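The Kurndale Key

Glenys McAlister had 30 minutes and a number on the back of a bus ticket. 31. That was it. No letter, no note, just her sister's handwriting, the 3 so fat it looked like an 8 the first time she read it.

Stairs. Second floor. The old Flinonora building smelled like floor polish and somebody's soup. She'd worked here once, one August, typing labels for a man who never learned her name. Same carpet. Same buzzing light over the water fountain.

"You can't be up here," said a woman with a clipboard.

"I'm picking up my sister's things."

"Name?"

"Elsie Tautahi. Hers. Not mine. She married."

The woman ran a pen down the page. Slow. So slow. Glenys watched the pen and thought of the van downstairs, double parked, hazards going, the driver already cross about the piano.

"She left owing on the locker."

"How much?"

"200."

"For a locker?"

"It's been a while, hon."

Glenys paid. Card, beep, receipt she stuffed in her coat without looking. The woman pointed with the pen. Down the hall, past the copier, they're all gray, you'll see them.

She saw them.

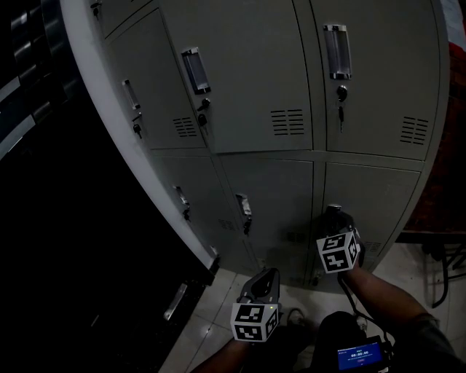

The lockers on the second floor, keys in the upper doors.

No numbers. Not one she could find, anyway. Maybe they'd had stickers once, before the Ruiz-Ortega people bought the place and scrubbed it of anything with the old logo. Keys hanging out of the locks like anybody could just help themselves. Elsie would have hated that. Elsie who locked her diary, then locked the drawer the diary was in, then wore the key to school on a shoelace.

Okay. Think.

She tried the narrow one on the left first. The key turned easy. A raincoat, a man's. An umbrella. She shut it again fast, face hot, like she'd walked in on somebody changing.

The wide one next. Stiff. She had to lift and pull, thumb jammed in the handle. Paper — stacks of it, Grenness catalogs, curtain fabric mostly, pages gone wavy. Not Elsie. Elsie didn't own a curtain. She'd pinned a bedsheet over the window for six years and called it temporary.

Her phone went. The driver.

"Five minutes," she said.

"You said that."

"I know I said that."

The one on the right had the black lock. She put her hand on the key and didn't turn it. Stupid. It was only a locker. But while it was shut there was still something left of Elsie's she hadn't opened. The apartment was done. The car was sold. The shoebox of photographs she'd gone through on the kitchen floor, in her coat, with the heating off, and after that there was a lot of nothing, just forms.

Turn it.

A pair of shoes. Red, the good ones, heels worn down on the outside the way both of them wore shoes down. A mug with a spoon still in it. A cardigan folded the way Mom folded, sleeves behind, so it looked like it had it's hands in cuffs. And on top a paper bag from the bakery on Kurndale Road, rolled shut, with GLEN on it in that same fat handwriting.

She sat down right there on the tiles.

Inside the bag, a shoelace. Gray, it had been white. The little brass key still on it.

"Find it all right?" The clipboard woman, from the end of the hall.

"Yes. Thank you."

"Which number was it, in the end?"

Glenys turned the bus ticket over. 31. It wasn't the locker. Of course it wasn't. She'd forgoten, how had she forgotten — their first house, the green gate, the 3 hanging by one screw so it swung whenever the mail came.

The desk was in the van. Elsie's desk, with the drawer no one had been able to open, the one the driver wanted to take a crowbar to so it would weigh less.

She got the shoes under one arm, the mug in her pocket, the cardigan any old how. The phone was going again. She ran for the stairs.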